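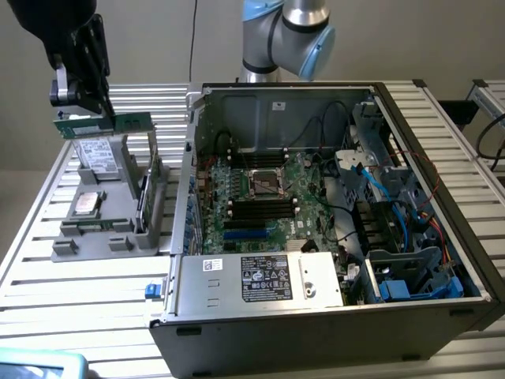
Tower server on its side with the cover off.

Last updated: 9/4/18

Ticket: Prumum stops taking orders every night
Site: Hulolberg warehouse
Status: Resolved, pending the customer agreeing that it is

Reported problem

Prumum freezes overnight. The morning shift finds the order screen stuck on "Please wait," and they have waited. Restarting the server clears it until the next night. Customer has listed the cause as "bad memory" and the priority as Critical, Urgent and, in the notes field, Very Urgent.

Entry 1
Asked for the logs. Received a photo of the monitor. Asked again and received the logs, printed and scanned, slightly crooked. They stop a little after two in the morning, which is when the nightly stock export to Puvbridge starts. No memory errors in the part I could read.

Entry 2
Got remote access. Ran the full memory test anyway, as the ticket title at that point was "BAD MEMORY" in capitals and I know when I'm beaten. Passed. Ran it a second time at customer's request. Passed again. Changed the ticket title.
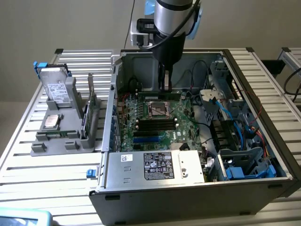 Memory module at the motherboard, case open.

Entry 3
Watched the export live. It builds a file of roughly 3000 lines, opens a connection to the Puvbridge share, and sits there. Prumum locks the stock table while it exports, so anything that wants to place an order has to get in line behind it. By morning it's a long line.

Killed the export by hand and orders started moving right away. So the server is fine and the freeze is a polite, endless wait for a share that isn't answering.

Entry 4
Called Puvbridge. They say the share is up. From their building it is. From Hulolberg it asks for a password and gets the old one. The export account's password was changed in March, and the new one was put everywhere except the scheduled job.

This raised the question of why it worked from March until last week. Answer: the share had been left open to guests, and somebody at Puvbridge finally tidied that up. Good for them. I'd have liked an email.

Entry 5
Changes made:
- New password entered in the scheduled job
- Export timeout set to 6 minutes (was 0, which Prumum reads as "forever")
- Failed exports now send mail to the shared inbox at both sites

Test export from the menu finished and Puvbridge has the file. Left the Cai label printer alone. It was mentioned in the original ticket as "also weird." Please open a separate ticket for weird.

Entry 6
Customer reports two clean nights, then asks if the new memory can still be ordered "to be safe." Told them it won't hurt anything except the budget. They are thinking about it.

Still open on our side: the setup guide for Prumum gives 0 as the recommended timeout. I have sent a correction to the documentation queue, where my last correction is still waiting - it should have company. Until the guide changes, check that setting on any site that runs a nightly export.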